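Prultiris PR-131 Cell Door Lock

The PR-131 is an electromechanical lock for sliding and hinged doors in prisons, remand centres and court holding areas. It replaces the older PR-60 and fits the same frame cut-out, so most doors can be changed over without new steelwork.

The bolt is driven by a motor and held by a spring. If the power fails the bolt stays where it is, and staff can work it by key from the corridor side. Each lock reports three things to the control room: door position, bolt position and whether the cover has been opened.

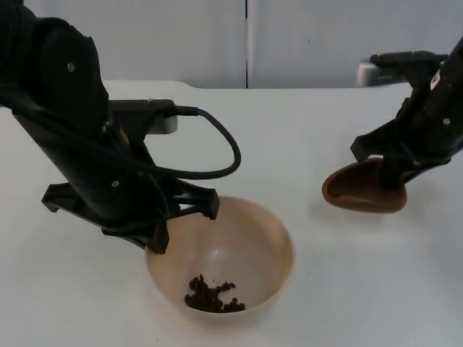
Locks are wired in groups to a Runska door controller. One controller handles up to 60 doors. A group can be released together for an evacuation, but only from two separate consoles at the same time. Every release is written to a log that can't be edited from the wing office.

Specification

Supply: 24 V DC
Weight: 538 g (indicator module only), lock body on request
Bolt throw: 60 mm
Key: Bunnag high-security, eight lever
Finish: painted or bare steel
Order code: PR-131-L (left hand), PR-131-R (right hand)

Spare keys are supplied only against a signed request from the governor's office or the equivalent authority. We do not post keys. They are handed over at our Leltden works or carried by our own engineer.

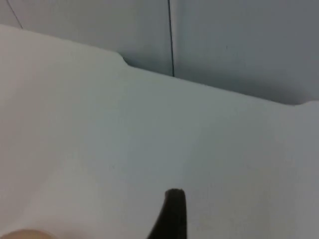 LELTDEN, Aug 17, 2020

Prultiris has finished fitting PR-131 locks at Leltden remand centre. The contract covered 482 doors on four wings and was carried out one landing at a time, with prisoners moved to the next landing while work went on. The old locks were counted out, cut up on site and taken away under escort.

The work began in January. A service agreement is now in place, with a fitter on call day and night and a stock of spare motors held at the gatehouse.

For prices and lead times, write to the sales office and give the number of doors, the hand of each door and the age of the existing locks.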